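## News from the back bench: the arms are up

Readers with long memories will recall that in January the Flindetbridge Shared Workshop voted to build a pair of robot arms, on the grounds that the lathe was broken and we had to argue about something. They now exist. They are bolted to the near edge of the big brown table, one on the left and one on the right, and they have been named Laketti and Clisen after a naming round in which every sensible suggestion lost by 2 votes.

Bronisława Tomaszewski has done most of the wiring and all of the swearing. The first version of the left arm could reach every part of the table except the part with anything on it. The second version could reach everything, including Bronisława's tea. We are now on the third, which keeps its distance and sulks when the supply voltage drops.

The spend so far is £500, against a budget that was also £500, so please don't ask about the second set of wrist bearings. They came out of the biscuit money.
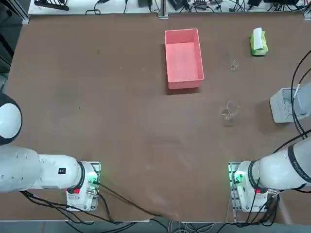 The job we have set ourselves for the autumn is tidying up. One arm is to pick up a drinking glass and hand it to the other, which puts it in the pink bin. A child of four can do this, and will do it for a biscuit, if we had any. Transparent glasses are a rotten thing to start with, as several members have pointed out by email, at length. The software has trouble with clear things on a brown board. So do I, before coffee. We did try wooden blocks in the summer and they went quite well, but people stopped coming over to watch.

Our best run to date is 9 handovers out of 20 tries. Bronisława would like it recorded that four of the failures were down to a loose connector, and that she had said it was loose. The rest were down to Laketti letting go early - a habit we have traced to a number typed in by me.

Cable routing is the next big chore. We want the leads tied back along the arms instead of trailing off the table, and the shelf behind needs a proper sort-out. If you left a power supply on it before the summer and would like it back, come and point at it soon. It may be doing something important by now.

Bench sessions start at seven. Closed shoes, please, and keep your sleeves and your opinions clear of the table while the arms are switched on. Anyone with a spare reel of spiral cable wrap should speak to Bronisława, or leave it in the Rungrueang crate by the door with a note saying what it is.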